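5/18/20

Glue tests for the drawer bottoms, second batch. Musyoka Ogola mixed the starch paste on Friday and I used the last of it this morning. It had become thicker in the jar, so I added a little water and stirred until it ran from the brush again. I should have weighed the water. I did not.

Seven strips glued, each one pressed under the Vireck plate for 1,000 seconds by the wall clock. Strips 1 to 5 have the old paper, 6 and 7 have the new paper from Josier. The new paper curls more at the corners when it takes the paste, and it wants to slide if the plate comes down crooked. I held it with two fingers and put the plate down from the left side – this worked better.

Weight of all strips together before pressing: 749 g with the tray. Tray alone is not written anywhere, Wekesa Mugo please weigh it when you are in.

Strip 4 has a bubble near the middle. I think I brushed too fast there. I leave it in the batch but I would not trust the number.

Peel test not before Wednesday. In June we must order paste powder again, the tin is low. Muli asks also if we can try the thinner brush, I have nothing against it.

Still open: does the paste need a rest after adding water? Ask Musyoka.
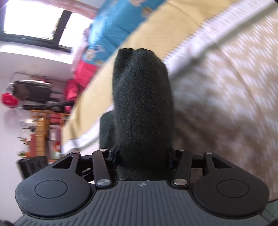 Gripper, with the two fingers close to the centre.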